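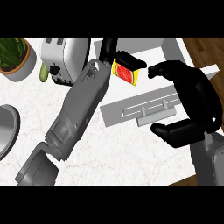 For most of her working life, the woman who runs the Saturday bread table at Brarstead did not much like toast. She'll tell you this before you've got your coat off, and she'll tell you with a loaf in one hand. She grew up with soft white bread from a packet, and toast was what you had when you were ill or late. Then, in her fifties, she left an office job at Eltach, took a six-week baking course that she signed up for mainly to get out of the house, and found herself with more sourdough than two people could eat. A good many of us know that kitchen: the pale counter, the leafy plant in its pot, the white two-slot toaster next to it, and a loaf going stale faster than anybody can keep up with. What she did with the stale end of that loaf is more or less the story of her second career.

"I couldn't throw it out," she says. "My grandmother would have risen up. So I toasted it, and it was the best thing I'd eaten all month, and I stood there at the sink thinking, well, what have I been doing?"

We are talking in the back of the old feed store in Brarstead, where she bakes three days a week. It's a long, low room that smells wonderfully of rye and a little of the rope they used to keep here. She has put me on a stool beside the proofing baskets and given me a slice of something dark with caraway in it, and for the next two hours she doesn't sit down once. She apologizes for that, then goes on not sitting down.

Her bread is sold under the name Tipoki, a word her youngest made up at the age of three and used for anything with a crust. "Pie was tipoki. The heel of the loaf was tipoki. I think the moon was tipoki for a while." When she had to put something on the form for her first market stall, it was the only word in her head. People ask her what language it is, and she has given up correcting the ones who guess.

That first stall was in March, in sleet, and she brought 17 loaves. She sold four. One of those went to the man at the next stall, who sold honey and felt sorry for her. "He told me later he doesn't even like sourdough. He gave it to his sister! But the sister came the next week and bought two, so I always say she's my oldest customer."

These days she bakes 60 loaves for a market morning and a smaller batch in midweek for the people who collect from the door. She could sell more. A grocery in Clastuvia, two towns over, once asked her to supply 1000 rolls for a holiday weekend, and she laughed out loud on the phone and then felt bad about it and called back to say no properly. She has one oven, she says, and one back, and neither of them is young.

What she really wants to talk about is what happens after the loaf is sold. Bakers, she thinks, put all their care into the first hour of a bread's life and hardly any into the fourth day. Her customers were forever asking her, in rather guilty voices, what to do with the last third. So she started slipping a piece of paper into each bag with one idea written on it. It might be bread soup with beans and a lot of black pepper, or crumbs fried in butter with garlic for putting on pasta. One week it was a pudding made with marmalade, which caused a small run on marmalade at the market, and a jam seller who is normally quite reserved came over and hugged her.

"The first day, you want butter and that's all," she says, cutting me another slice without asking. "Second day, a sandwich, it holds together better anyway. Third day is toast. And after that you're cooking. It's still good food, it's just asking a bit more of you."

She has firm views on the toast itself. Slice it yourself, and slice it thicker than you think you should. Let the bread sit out a while if it has been in the freezer. Toast it lightly, wait a moment, then toast it again — the second go is where the color comes from, she says, and the middle stays chewy. She doesn't hold with spreading butter on it the instant it comes up, because she likes the butter to stay a little bit solid, in patches. Her husband disagrees with her about this and always has, and at breakfast they butter their own.

I asked whether she misses Eltach, where she spent 30 years in the accounts department. She thought about it for longer than I expected, turning a basket around in her hands.

"I miss the people," she said. "I miss having lunch with somebody. When you bake you're up at three and you've had your whole day before anyone else has had their coffee, and it can be lonely, I won't pretend. The radio helps. And I'll say this for the accounts, I've never once been late with an invoice."

The company has since come around to her, in a way. Her old department orders four loaves on the first Friday of the month, and she drives them over herself and stays for lunch.

There may be a class in the fall, if she can find enough chairs. She doesn't want to teach the baking part, which she says is well covered by other people with better photographs. She wants to call it Day Four, and she'd like everyone to bring the worst-looking piece of bread they have at home, no matter how hard it is, so they can all cook with it together and eat at the long table by the window. She has already had a call from a woman whose loaf has been in the freezer since her son's wedding. They settled on soup.

By this time it was getting dark outside and my slice with caraway was long gone, along with the two that followed it. She wrapped the rest of the loaf in a cloth and pushed it into my bag, and wrote on the back of an envelope what I should do with it by Sunday. It said: "Onions, cheese, stock, hot oven. Ring me if it's dry."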